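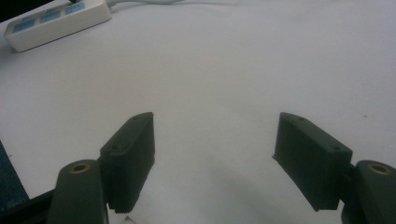 How I set up a white desk so the cords stop taking over

I like a white desk. I also own a laptop, a lamp, a monitor, a phone and a pair of headphones that all want to be plugged in, and for a long time the back half of my desk was basically a nest. This spring I finally pulled everything off and started over, and I've had enough people ask how I did it that I'm writing it down (hi, Houda!).

Give yourself an afternoon in April or whenever you get the cleaning bug. Mine took me until 5 pm, and that included a long lunch.

What you need

A power strip with a cord long enough to reach your wall outlet with some slack
A packet of reusable cord ties (I used the Misska ones, mostly because they were in the drawer)
A soft cloth, dish soap and warm water
Masking tape and a pen
A small box or tray for everything you decide to unplug for good

Step 1: Label before you unplug

I skipped this the first time and spent forever following black cords under the desk on my knees. Tear off a bit of masking tape, fold it over the plug end like a little flag, and write what it belongs to. Do every single one, even the ones you think you'll remember.

Step 2: Clear it all the way

I mean everything, the pen cup too. Put it on the bed or the floor. If you leave "just the monitor" you'll clean in a circle around it and then plan your whole layout in a circle around it, too.

Step 3: Wash the top

A drop of dish soap in warm water, cloth wrung out well, long strokes from back to front. White tops show gray smudges right where your wrists rest, so go over that part twice. Melamine sponges will lift a stubborn mark, but try one in a corner first, they can dull the finish. Dry it with a clean towel and let it sit a while with nothing on it. Make some coffee!

Step 4: Decide where the strip goes

My friend Lizeth Quintero swears by screwing hers to the underside of the desk, and if you never swap plugs, sure, do that. I swap plugs all day long and I got tired of feeling around for a socket in the dark, so mine stays on top where I can see it. I run it lengthwise with the cord end pointing toward the wall. That way the cord heads straight off the back and never crosses the part where I work.

Lay it down before you plug anything in and move it a few times. Sit in your chair and reach for it. Can you get to the switches without knocking over your drink? Good, leave it there.

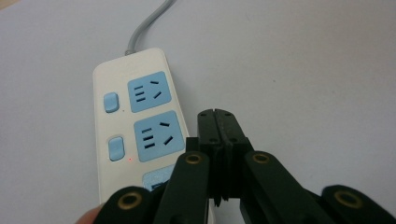
A white strip with light blue socket panels and switches. The little red light is on.

Step 5: Plug back in, one flag at a time

Big things first. Check the rating printed on your own strip before you add them up, and keep space heaters and kettles off it completely, those go straight into the wall. A strip with its own switches is great for chargers, but try each switch with a lamp so you know what it really controls. Don't chain one strip into another, either. If you've run out of sockets, something has to go in the box.

Step 6: Tie up the slack

Fold the extra cord into a loose figure eight and put one tie around the middle. Loose is the word here, you don't want sharp bends, and you don't want to coil up the strip's own power cord and bury it under a pile of papers. I used 6 ties in all. The monitor cable needed two because it's ridiculous.

Step 7: Deal with the box

Whatever's left without a home, give it a month. I had an old Biltum charger in there for a speaker I gave away years ago, and a cable I still can't identify. If you don't go looking for it, take it to electronics recycling.

Peel off the tape flags whenever you like. I left mine on.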